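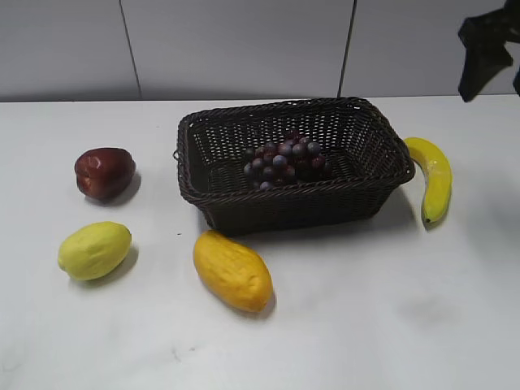 オルロウ村の村長さんに、合併しなかった話を聞いてきました

人口1,118人の村の村長さんが、うちの町の公民館に来る。そう聞いたとき、私はまず「何をしに?」と思いました。すみません。でも思いますよね、だって駅から公民館まで歩いて、すれ違った人が三人という町ですよ。

グリゴレ・オプレアさん。オルロウ村の村長で、いま二期目。隣のプルコフ市との合併話が出たとき、住民投票をやって、結果として村のまま残ることになった、その一部始終をいちばん近くで見ていた人です。昔うちの町に住んでいたリャオ・チアハオさんが地方自治の研究でオルロウに二年ほど通っていて、その縁で「帰り道に寄ってもらえませんか」と頼んでくれたのだそう。帰り道って、どこからどこへの帰り道なんだろう。聞きそびれました。

お話会は夜七時からで、私はその前に控室で一時間ちょっと時間をもらいました。通訳はリャオさん。途中からお茶菓子の話で二人が盛り上がってしまい、私が置いていかれる場面が何度かあったので、抜けているところは勘弁してください。

オプレアさんは背の高い方で、握手の手がとにかく大きい。村長になる前は測量の仕事をしていたと聞いて、なんとなく納得しました(何に納得したのかは自分でもわかりません)。

「最初は私も合併に賛成でした」

いきなりそう言われて、メモの手が止まりました。え、反対派の村長さんじゃなかったんですか。

「違います。測量士ですから、地図を見れば、そうなるのが自然だと思いました。道はつながっている。水道もつながっている。役場だけが二つある。おかしいでしょう」

プルコフ市は谷の下のほう、オルロウは上のほう。車で二十分くらいの距離で、村の高校生はみんなプルコフへ通っているそうです。買い物も病院もプルコフ。それなら一緒になったほうが、という話は十年以上前からくすぶっていて、オプレアさんの一期目に、向こうの市から正式に打診が来ました。

「市の人たちは親切でした。悪者はいません。そこは書いておいてください」

書きました。

風向きが変わったのは説明会だそうです。村の集会所で一回やれば済むと思っていたのに、質問が終わらない。二回目をやって、まだ終わらない。結局、集落ごとに回ることになって、全部で5回。

「いちばん多かった質問は何だと思いますか」

税金ですか、と私が言うと、オプレアさんはうれしそうに首を振りました。

「除雪です。除雪車は何時に来るのか。いまは朝の五時半に来る。合併したら何時か。市の担当者は答えられませんでした。優先順位に基づいて、と言ったんです。優先順位!」

リャオさんも隣で笑っていて、その説明会には自分もいた、と教えてくれました。後ろの席のおばあさんが「うちは何番目だね」と聞いたら、会場が静まり返ったんだそうです。

わかるなあ。うちの町が隣と一緒になるかもしれないと騒いでいたころ、母が最初に気にしたのはゴミ袋でした。いままでの袋は使えるのかって、それはもう真剣に。 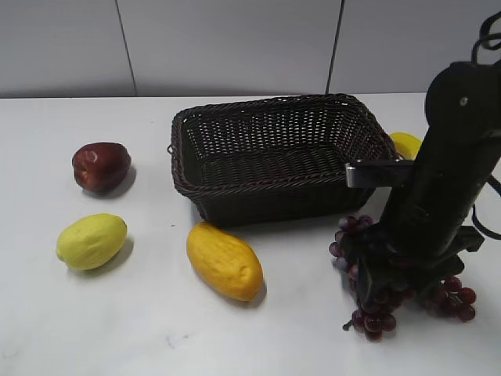
住民投票は七月、畑がいちばん忙しい時期に

投票は七月でした。畑仕事の真っ最中で、なんでまたそんなときに、と私なら文句を言います。村でもさんざん言われたそうです。

「予算の都合です。秋にすると、市のほうの予算編成に間に合わない。私は謝って歩きました。それで、投票所を朝六時に開けました。畑に行く前に寄れるように」

六時! 開ける人も大変です。ところが、開いたときにはもう列ができていたといいます。

結果は、村のまま残る、が多数。数字も聞いたのですが、オプレアさんは票差をあまり言いたがらないんです。「勝った負けたの話にすると、次の日から挨拶ができなくなる」と。賛成の札を庭先に立てていた家が、自分の家の真向かいだったそうで、それもけっこう大きい札で。開票の翌朝、その家のご主人が札を抜いているところに出くわしたので、オプレアさんは手伝ったと言っていました。

「杭が深かったんです。二人で抜きました。何を話したか? 杭の話です」

ここは笑うところなのかどうか迷っているうちに、本人が笑いだしたので、私も遠慮なく笑いました。

ちなみに村長として賛成だったのか反対だったのか、そこは最後まで村民に言わなかったそうです。さっき「最初は賛成」とおっしゃいましたけど、と突っ込むと、「日本語で書くのでしょう? じゃあ大丈夫」。大丈夫なのかな。オルロウで日本語が読める方、どうか内緒でお願いします。

で、お金はどうするんですか、という話です。

残るのはいいとして、村の財布が増えるわけじゃない。私がいちばん聞きたかったのもそこでした。うちの町だって、広報の表紙はにこにこしているのに、めくると財政のページだけ字が小さいんですから。

「減らしました。まず私の車です」

村長の公用車をやめて、自分の車を使うことにした。次に、印刷して全戸に配っていた村の便りを隔月にした。これは怒られたそうです。公用車のことは誰も何も言わなかったのに、便りのことでは役場に電話が鳴りっぱなしで、半年で毎月に戻しました。

「車より便りのほうが大事だと、そのとき知りました。測量では出てこない数字です」

それから、プルコフ市と別々にやっていた仕事をいくつか一緒にしました。消防の無線とか、税の計算をするシステムとか。ネルという小さな会社に、両方の役場がまとめて頼むようにしたそうです。合併はしないけれど、事務は一緒にやる。リャオさんがこの仕組みの正式名称を教えてくれたのですが、長くて書き取れませんでした。リャオさんの論文にはちゃんと載っているはずです。

いちばん揉めたのはバスだといいます。村の上の端にエロフという集落があって、そこまで行く路線が赤字で、やめるか、金を出すか。乗客は少ない日だと一人か二人。村議会で三回も採決が流れました。

「ある議員は、タクシー券を配ればいいと言いました。計算ではそのほうが安い。ただ、タクシーはプルコフから来るんです。雪の日は来ない。バスの運転手はエロフに住んでいるから、雪の日でも来る。出勤ではなく、帰宅ですから」

最後の一言のところで、リャオさんが一回訳し直しました。運転手さんにとっては最終便が家に帰る便なので、何があっても上まで走る、という意味らしい。なるほど、と思いました。
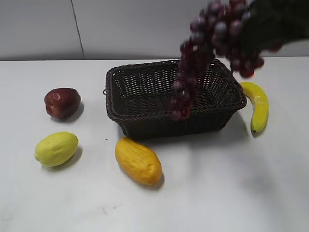
運賃は上げたそうです。そのぶん、エロフの住民には年に一度、回数券を渡す。回数券のデザインは小学校の子どもたちが描いていて、オプレアさんは財布から一枚出して見せてくれました。牛でした。たぶん牛です。

村の外から応援してくれる人もいて、住民投票のあとに、村を出た人たちの名簿を作って便りを送りはじめたところ、送り先が3,000を超えたとか。住んでいる人の倍以上じゃないですか! 1,000くらい集まれば上出来と思っていたので、封筒が足りなくなって、印刷所に謝りに行ったそうです。この村長さん、よく謝りに行く人です。

「出ていった人は、村に腹を立てて出たわけではない。仕事があっちにあっただけです。便りを送ると、返事が来ます。橋の手すりが錆びていると書いてくる人がいる。去年の夏に帰ったとき見た、直せ、と」

直したんですか?

「直しました。本人がペンキを送ってきたので」

お話会のほうも、ちょっとだけ書いておきます。

会が開かれたのは2025年1月27日、ものすごく寒い夜でした。公民館の暖房が効くまで、みんなコートを着たまま。どれだけ来るのかと心配していたのに、後ろに椅子を足すことになって、私も運びました。町議さんの顔もちらほら見えました。

質疑で手を挙げた男性が「合併しなかったことを後悔した日はありますか」と聞いて、オプレアさんはかなり長く考えてから、こう答えました。

「あります。水道管が破裂した夜です。夜中の二時に、村の職員は私を入れて四人しかいなかった。市だったら当番がいます。穴の横に立って、ああ、合併しておけば私はいま寝ていたのに、と思いました」

会場がどっと沸いたあと、少し間を置いて続けました。

「朝になったら、近所の人がスープを持ってきました。でも、それで後悔が消えたとは言いません。寒かったですから」

私はこの答えがいちばん好きでした。スープが出てきたところで、いい話だなあとまとめかけていたので、してやられた感じです。

もう一人、若い女性が「反対した人とは、いまどうしていますか」と聞いていました。答えは、村議会の副議長が賛成派の中心だった人で、予算の相談はまずその人にしている、というもの。数字に強いし、お世辞を言わないから、だそうです。杭を一緒に抜いた人とは別の人です。念のため控室に戻ってから確認しました。

帰りぎわに、うちの町へ何か助言を、とお願いしてみました。記事の締めにちょうどいいのがほしかったんです、下心です。オプレアさんはマフラーを巻きながら、

「私はこの町を三時間しか知りません。駅前の坂は、雨の水が右の歩道に集まりますね。あれは溝を見たほうがいい」

測量士でした。次の日、見に行ったら、右側の溝に落ち葉がぎっしり詰まっていました。役場の建設課に電話したら「今週中に見ます」とのことです。

リャオさんは春にまたオルロウへ行くそうで、バスの回数券の新しい絵柄を写真に撮ってきてくれると約束してくれました。届いたら載せます。あと、お話会の録音を聞きたいという方が何人かいらしたので、公民館の窓口に聞いてみてください。質疑の途中で一度電池が切れていて、水道管の話の頭が少し欠けています。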